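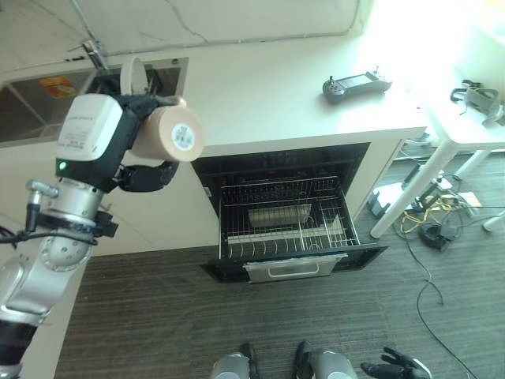
A beige mug with a round white label on its base.

Brisura pottery fair moves to Wondau

The Brisura pottery fair will move to the old rail depot in Wondau this March, organizers said Wednesday. The depot has room for 34 stalls – four more than last year. Doors open at 10 a.m. and entry is free.

Potter Remo Morelli will fire a small kiln in the yard after lunch. Stall holders can still book a table at the Tedesco Street office until 4 p.m. Friday.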